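Skaltley College Forums > Student Projects > Robotics Practicum
Topic: Placement task, camera position and cable routing

Yutong Long (course staff)
16 Jul 2021

Teams are reminded that the placement task is assessed with the arm in its standard printed form. The block must be picked up from the mat and released into the cup. Each team shall submit its set of recorded attempts, together with a written account of any change made to the hardware. The minimum for a complete submission is 99 attempts. Questions should be posted in this thread so that all teams receive the same answer.

p_sriwong

On behalf of the Dadard team, I request clarification on the camera bracket. The handout states that the camera is to be fixed "on or near the arm." We have ours on the side bracket. May a team move it to a separate stand during the assessment period?

Yutong Long (course staff)

A separate stand is permitted, provided that it is not moved between attempts. The position must be entered in the log.

milan.maes

I respectfully disagree with this ruling. A fixed stand gives a full view of the mat at all times, and a team that uses one is solving an easier problem than a team working from the side bracket. The results should not be ranked in one table.

seoah_woo

I do not share that view. Our team tried both arrangements last term. From the stand, the jaw covered the block at the moment of closing, and our success rate fell. Neither position is plainly easier.

milan.maes

That may depend on where the stand is placed. I would still ask that the two groups be listed separately.

p_sriwong

Our current bench setup is attached for reference.

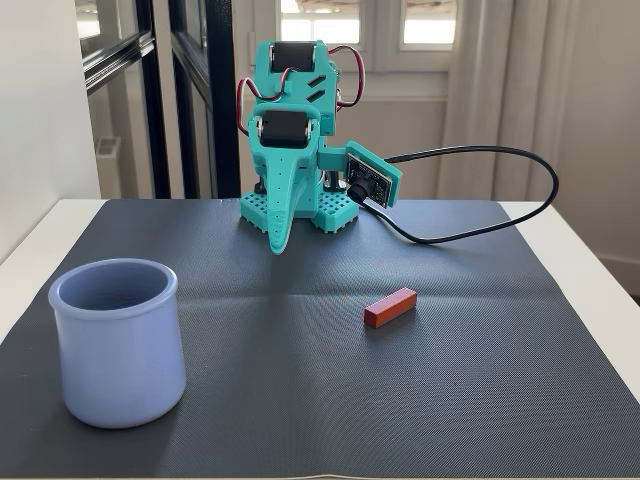 The remaining concern is the camera cable. We have left it long so that it does not pull on the board when the arm turns, but staff noted at the last review that a long loop may drag on the mat. We would prefer not to shorten it before the assessment. Is a clip at the base acceptable, or would it count as a hardware change?

u.noiphan

The Limsakul team used a clip in the previous round and was asked to declare it. No points were deducted. Please check that the clip leaves enough slack at full turn. Ours did not, and we lost a connector.

Yutong Long (course staff)

A clip is acceptable and must be declared. With regard to ranking, the two camera positions will appear in one table, with a column stating which was used. Mr. Maes may submit a written objection to the course office in Room 2042 before the end of July.

milan.maes

Thank you. An objection will be submitted.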